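Small rooms, big fridges: tips for a work room with drinks in it

When we moved the sewing and paperwork out of the dining room and into the back room at Drillside, the first thing everybody asked for was a fridge, and the second thing was somewhere to put a drink down. I was against both, if I'm truthful, having lost a whole tax return to a beaker of squash in my younger days. But I was outvoted, and I've come round to it, and over the past couple of years I've picked up a good many small habits that make the arrangement work. I've written them down the way they came to me, which means they wander a bit.

Let's begin with the fridge, and in particular with the bottom drawer. Most people fill it with vegetables without a second thought, but in a work room there are no vegetables (or there shouldn't be!), and a deep pull-out drawer is a lovely place for bottles. Lay them down on their sides with the caps done up properly, and put them all in facing the same way so that your hand finds the neck each time. I lay a folded tea towel along the bottom of ours, and it stops the bottles rolling about and clonking every time the drawer is shut. Change the tea towel when you change the one in the kitchen, then you'll never forget it.

Do check the caps. A bottle that has been opened goes upright in the door, always, however well you think you've tightened it. I had a half-drunk bottle of cold tea lying down over a long weekend in April and the drawer had to come right out and go in the bath.

Pull the drawer out fully before you lift anything from it, too. Reaching in through a gap is how knuckles get barked and how the front lip gets cracked, and a new drawer for our old Ronetti cost more than I care to remember.
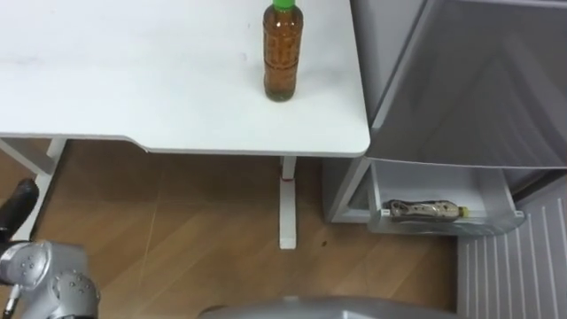 How often should the bottom drawer of a fridge be washed out?
Once a month is plenty if you only keep sealed bottles in it. Take it out, let it come up to room temperature so the plastic doesn't crack under warm water, wash it with a little bicarbonate of soda, and dry it well before it goes back. If you keep anything loose or leafy in there, make it once a fortnight.

While the drawer is out, have a look at the floor of the fridge underneath. There is usually a sticky ring or two and a dead crumb of something, and in the older fridges there's a little drain hole at the back that blocks up. A cotton bud will clear it. Wipe the door seals as well, working into the folds with a soft toothbrush, and run a dry cloth round after you so they don't go black.

Leave yourself room to stand. We had our fridge tucked up so close to the table that you had to choose between sitting down and opening the drawer, and there was a good deal of shuffling and sorry-ing until my brother-in-law, Krum Grgić, came over with his tape measure and moved the whole lot along by 40 centimetres. It made more difference than the new curtains did, and it cost nothing but a cup of coffee and a slice of cake. Measure with the drawer open, is his advice, and then measure again with somebody crouching in front of it.

Now for the floor, and here I'm going to be a bit of a bore about leads. Ours is a pale floor and it shows every mark, so I do it with a well wrung-out mop and a drop of washing-up liquid, and I always do it last thing so it can dry overnight with nobody tramping across. Sweep first, and sweep properly, or you'll simply be moving grit about. And before the broom even comes out of the cupboard, go round and gather up every charger, plug and extension lead in the room.

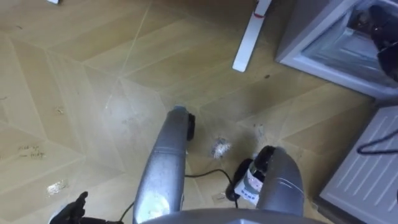

Picking up leads is a job with a right way and a wrong way, and most of us do it the wrong way, by tugging on whatever bit is closest. Start at the heavy end and bring the rest towards you in loose loops as wide as your two hands. A thin black cable lying across a tan floor like that one is easy enough to spot in daylight, but with the lamp on and a tray in your hands you'd be over it in a moment, so please don't leave it for later. Fasten the loops with a bit of soft ribbon or a strip of old tights (elastic bands perish and go gummy), and hang the coil on a hook at hip height. I bought a Zonora hook rail with adhesive on the back, and it has held everything we've asked of it, though I'd wipe the wall down with surgical spirit first and leave it a full day before hanging anything up.

Label both ends of every lead while you're at it. A scrap of masking tape folded over into a little flag will do, with the name of whatever it belongs to in biro. I was sceptical when my neighbour Meng told me to do this, and then I spent an entire evening trying to work out which of the black leads belonged to the overlocker, and I've been a labeller ever since.

For scuffs on the floor, try a clean dry tennis ball first. It sounds daft but it lifts most rubber marks with a bit of elbow grease, and you can push it about with your foot if your back is bad. Streaks are a different matter, and usually mean too much soap. Go over the floor again with plain warm water and a fresh mop head, and then once more with a dry towel, and be mean with the washing-up liquid next time. On real wood, keep the water right down and go with the boards.

That brings me to the table, which is where I'm strictest. White tops are cheerful and they bounce the light about beautifully, but they pick up grey smudges from newsprint, from pencil, from the undersides of boxes and from nothing at all. A damp cloth with a little bicarbonate of soda will see to nearly all of them. Use small circles, then rinse, then dry. I don't use the gritty cream cleaners on a matt top. They leave a shiny patch and the shiny patch is there for good. If you're at all unsure, try your cleaner on the underside first, where only the cat will ever see it.

Drinks live in the far corner, away from the papers and away from whoever is working. We keep to one bottle on the table at a time, cap on, and when it's finished it goes out before another comes in.

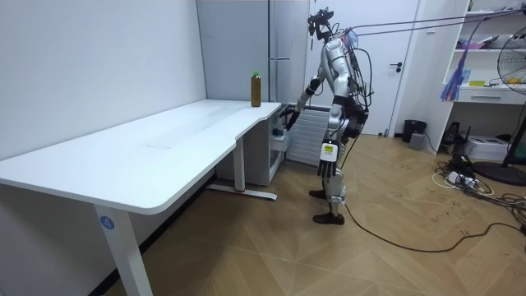
The far corner works for us for the simple reason that you have to stretch for it, and once you're stretching you pay attention to what your hand is doing. A drink by your elbow gets knocked. Put the bottle a good hand's width in from the edge so a passing sleeve won't catch it, and if the table is by a wall, so much the better, put it on that side. In summer I stand it on a cork mat, for a cold bottle will leave a puddle on a white top, and a puddle under a library book is a very sad thing indeed.

Check the table legs twice a year. Ours has adjustable feet, and one of them works itself loose, so that the whole top develops a wobble you don't notice until you try to thread a needle. Turn the foot down by hand until it just meets the floor, then give it the smallest bit more. If there's a bar across the bottom, dust along the top of it while you're down there with the torch, it gets terribly fluffy.

A few odds and ends to finish with. Bottles with ridges up the sides hold the dust, so rinse them under the tap before they go in the fridge. Green caps go in with the bottles at our recycling point, screwed back on, but councils differ and it's worth looking yours up. Keep an old towel somewhere you can reach it without crossing the spill. And if you do get tea on your papers, blot them straight away, lay each sheet flat between pieces of kitchen roll with a heavy book on top, and change the kitchen roll before you go up to bed.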